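Ticket: arm stops short of target on counter-clearing task
Site: Stellthorpe test kitchen
Status: Open, workaround in place
Component: Tosero planner, build 700

Summary
The arm halts with a path fault when asked to pick the large cutting board from the middle of the marble counter. It happened on 6 of 10 runs in August. No contact with the counter or appliances was logged. The protective stop worked each time and the brakes held.

Steps to reproduce
Home the arm, load the cluttered counter layout, request a pick on the board's long edge. The fault is raised during approach, before the fingers close.

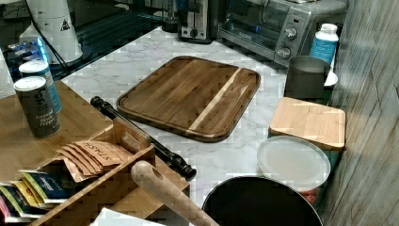
The planner log shows the board's raised rim being merged with the long black rod lying across its lower corner. The two are treated as one obstacle, and the approach is rejected. With the rod taken away, 4 further runs completed without a fault.

Ruled out so far: joint calibration, cable drag, network delay. Swapping the Gunn wrist unit for the spare made no difference.

Workaround
Clear long thin items off the board before starting. Do not widen the collision margin to get past the fault, and do not restart from the pendant with anyone inside the marked area.

Next step
Hornby to supply a patch to the segmentation stage. Retest on the same layout.

Comments

rigbench: Same fault here with a rolling pin on a tray. Older build was fine.

k_lowe: Does it clear if you approach from the short edge?

rigbench: Sometimes. Not often enough to rely on.

Contact support | © Tosero | Back to top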